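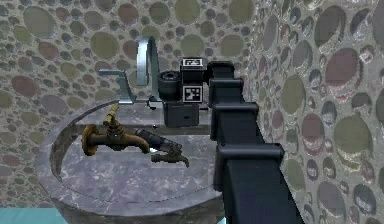

4.2 Reading the backs of the amulets

Most catalogs of devotional amulets show the front and stop there. We were delighted to find how much the backs have to say. The Salen collection holds 578 pressed clay amulets, and 90 of them carry a line of script or a small diagram scratched in before firing. Several of these marks repeat from piece to piece with the same slip of the stylus, the same crowded last letter, even the same habit of starting too far to the right. One hand, surely, or one teacher whose pupils copied everything, mistakes included!

We compared the marks with the Penuvari temple ledger, a wonderful and badly water-stained book that lists 1,693 amulets given out over the years it covers. The ledger does not draw the marks, but it names the blessing spoken over each batch, and 11 of those names can be matched with words on the Salen pieces. Majumder (in an earlier survey of the same ledger) read the names as places. We think they are opening words of chants, and the matched backs support us well.

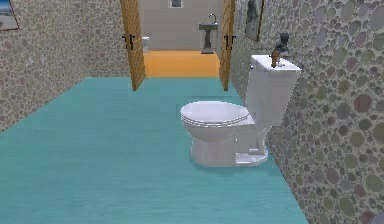

Figure 3. Narrow bathroom with a teal floor, pebble-patterned walls and a white toilet.

Clay color turned out to be a poor guide. Pale and dark pieces share the same marks, and a single mold could serve both. Wear is far more useful. Amulets worn against the skin have soft, shiny high points, while those kept on a shrine stay crisp on the front and pick up fine scratches on the back, right where our script sits. We therefore read every back twice under low side light, once from the left and once from the right, and kept only the strokes seen both times.
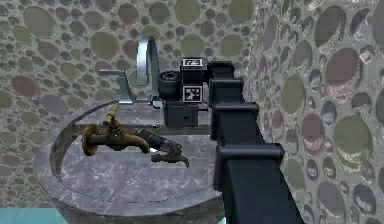
4.3 Bone and horn pieces from Mosmont

The Mosmont group is smaller and much livelier. Carvers there followed the natural curve of the material, so a guardian figure may lean or twist in ways no mold would allow. Script is rare on these pieces, and when it does appear it runs around the base, which makes the first letter hard to find. We began each reading at the deepest cut.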